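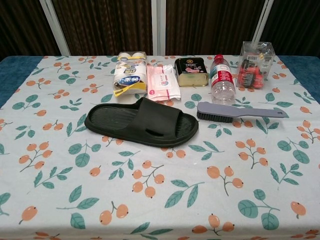
The table, with the berry cloth on it.

Eldana Gidey put the sandal down in the middle of the table and laid the brush beside it. Then she looked at what was left of the morning's light on the curtain and decided she would do the shoes before she did anything else.

There was only the one sandal. The other had been missing since June, when her uncle Gadisa went into the hospital in Bratbridge with both of them on and came home in his socks. A nurse had put his things in a bag. The bag had his shirt in it, his keys, his glasses, and the right sandal. Eldana had called the ward twice. They took her number down and were polite about it.

"Throw it out," Gadisa had said then. He said it again now from the other room, because he could hear her moving around.

"I'm cleaning it," she said.

"It's one shoe."

"I know how many it is."

She pulled a wipe from the packet and went over the strap, and then over the little slot near the bottom of the strap, folding the corner of the wipe into a point to get inside. The footbed was harder. Dirt sat in the grooves, and the wipe slid over the top of it. She picked up the brush and worked at the heel, short strokes, one direction and then the other. It made a dry scraping sound. Some of what came out fell on the tablecloth, on a bunch of orange berries, and she swept it into her palm and took it to the trash.

The cloth had been her mother's. It had never covered the whole table. Her mother had bought it for the table in the old apartment in Rullness, and when they moved she put the dark blue one underneath so that the edges would look finished. Eldana had offered to buy one that fit. Her mother said the blue was nice. That was the end of the discussion, and now that her mother was gone it was still the end of it.

The phone rang while she had the brush in her hand. It was Tsehay Tufa from upstairs.

"Are you home?" Tsehay said. "Kedir is on his way over to you. He has something. I told him to call first but he doesn't."

"What does he have?"

"I'm not supposed to say."

Eldana put the phone down and straightened the rolls of paper at the end of the table. She had meant to put them away when she came in from the store. She had meant to put away the box too. She left both where they were and filled the kettle.

Kedir Nigatu drove the number 141 bus, which went past the hospital and on to the depot at Vusby. He had known Gadisa since they both worked at the Gashaw bakery, on the night shift, loading racks. He had a heavy knock. When she opened the door he was standing with his hat in one hand and a plastic bag in the other, and he did not come in until she had told him to twice.

"Where is he?"

"In his chair. He's not asleep. He's pretending."

"I'm not pretending," Gadisa said.

Kedir wiped his feet and went as far as the table. He looked at the sandal.

"So you still have it," he said.

"She won't throw it out," said Gadisa.

Kedir set the bag on a chair and took a sandal out of it. It was black, with a strap across it. He held it by the heel and turned it over so that she could see the sole.

"There's a man at our lost property desk, Zaid Najjar," he said. "He's leaving next week. He's been going through the shelves and he asked all the drivers to come in and look. There are 185 bins in there. I was looking for a glove."

"It was on the bus?"

"It was in a bin with umbrellas. It had a tag on it." He felt in his coat and found the tag and gave it to her. It was a brown cardboard tag with a string. Somebody had written 2218 on it in marker, and under that, in pen, *sandal, left, man's*.

Eldana read it and turned it over. The back was blank.

"He didn't go on the bus," she said. "He went in the ambulance."

Kedir thought about that. "Maybe it isn't his, then."

She took it from him and put it sole to sole against the one she had been cleaning. The length was the same. The ridges at the heel were the same. But there must have been thousands of them made, and every store on the avenue had a rack of them by the door all summer.

"Bring it here," Gadisa said.

She took them both in. He had a blanket over his knees and the radio on low. He had lost weight and the collar of his shirt stood away from his neck. He took the sandal Kedir had brought and put his thumb on the inside of the strap and rubbed it for a while.

"It's not mine," he said.

"You're sure?"

"Mine had a burn there. From the stove." He kept hold of it. "It's a good one, though. It's hardly been worn."

Kedir had followed her and was standing in the doorway. "I can take it back," he said.

"Who's going to come for it?" Gadisa said. "A man with one shoe?"

He bent forward, slowly, and put the left sandal on the floor and worked his foot into it, sock and all. Then he held out his hand for the other. Eldana gave it to him. It was cleaner than she had seen it in a year. He put it on and moved his feet a little on the rug.

"Well?" said Kedir.

"It's a bit stiff."

"It'll give."

"It might," Gadisa said.

The kettle was going. Eldana went back and turned it off and got down three cups. Through the door she could hear Kedir telling him about the bins, the umbrellas, a trumpet case with no trumpet, and her uncle asking what had happened to the glove.

"Didn't find it," Kedir said.

She tied the tag to the handle of the brush, through the hole at the end, to have somewhere to put it. Then she carried in the tea.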